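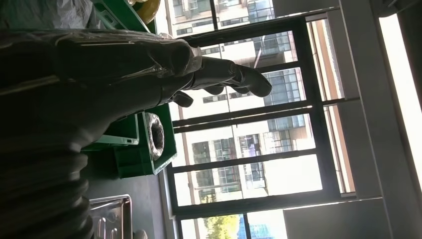
Skukwood Handling Lab – pre-session check, teleop and hand-guided teaching
Site: Billach, second floor
Date: 25/07/2020
Task: crate to tray transfers, remote control first, then hand guiding

ARM AND HAND
Plastic wrap on wrist and forearm – OK. No loose tails near the joint. Redo it if it splits, don't tape over.
Glove on hand – OK. Fingertips looked at, no splits. Palm seam starting to go, spare ordered from Clekis, due August.
Ribbed sleeve – OK, but rides up when the elbow is full out. Watch it.
Fingers open and close from the remote – OK after second try. First time the middle one lagged. Re-zeroed.
Speed cap set to teaching mode – OK

STOPS
E-stop at operator seat – OK, tested
E-stop on bench – OK, tested. Label peeling again
Hold-to-run grip – FAIL on first check, arm kept creeping after release. Cable not pushed home. Reseated, tested 3 times, pass. Want this looked at properly befor the next long session.
Force limit for hand guiding – OK. Was left on the old setting, put back.

WORK AREA
Green crates inside reach, not on the bench edge – OK
Steel tray – OK, but slides if nudged. Put the mat under it.
Window glare – COMMENT. Bad in the mornings, operator can't judge depth over the tray. Blinds requested twice. Start after lunch till then.
Floor line 400 mm outside full reach – OK, bit scuffed by the door
Bags and packaging away from the arm – NOT DONE at time of check. Clear before power on.

PEOPLE
2 on shift, one driving, one at the bench stop. No solo teaching.
Sleeves rolled, lanyards off – OK
Guiding by hand: hold the forearm, never the fingers. Reminded both.
Break after 14 demos, sooner if the driver is getting sloppy. Bad demos get binned, dont save them "just in case".

LOGGING
Ogola recorder running, clocks matched – OK
Disk space – low, clear old runs tonight

Result: pass with comments. Grip cable and blinds still open.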